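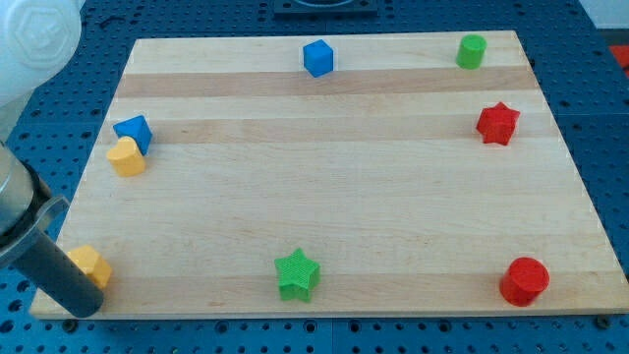 Coloured blocks on a wooden board, with the robot's gripper beside the yellow hexagon.

How does a school buy a robot?
A guide for pupils in Years 5 and 6

Kendgate Learning Centre has a robot arm that pupils may use in lessons. Before any equipment of this kind arrives, a great deal of planning takes place. This page explains how that planning is done.

Step one: What is the job?
The first question is what the robot will be asked to do. At Kendgate the job is sorting. Pupils write instructions that tell the robot which block to pick up and where to put it. The blocks come in different shapes and in four colours: red, yellow, green and blue. A star and a cylinder may both be green, so an instruction must give the shape as well as the colour.

Step two: What must be bought?
A robot arm cannot work alone. It needs a gripper, which is the part that holds things. It also needs a firm table and objects to move. Each item is written on a list with its price. This list is the start of a budget. A budget is a plan for spending money.

Kendgate's budget for the first year looked like this:

Robot arm, second-hand: £2722
Gripper: £634
Blocks and board: £200
Total: £3556

The table was already owned by the centre, so it does not appear on the list.

Step three: Who will sell it?
Buyers ask more than one firm for a price. A written price is called a quote. Kendgate asked two firms, Femia and Silton, for quotes. Silton asked for less money, but its price did not include delivery. When delivery was added, Femia's quote was the lower of the two.

Step four: What will it cost later?
Equipment continues to cost money after it has been bought. Parts wear out and electricity must be paid for. Staff also need training. Dorin Munteanu, who plans equipment at Kendgate, expects the arm to be used for 4 years. Money for repairs is set aside every June.

Words to know
Budget: a plan for spending money.
Quote: a price that a firm gives in writing.
Gripper: the part of a robot that holds an object.
Running costs: money spent on equipment after it has been bought.

Something to try
Choose a piece of equipment for your classroom. Write down everything that would be needed to use it for one year, and find a price for each item. Add up the prices and compare your total with a partner's.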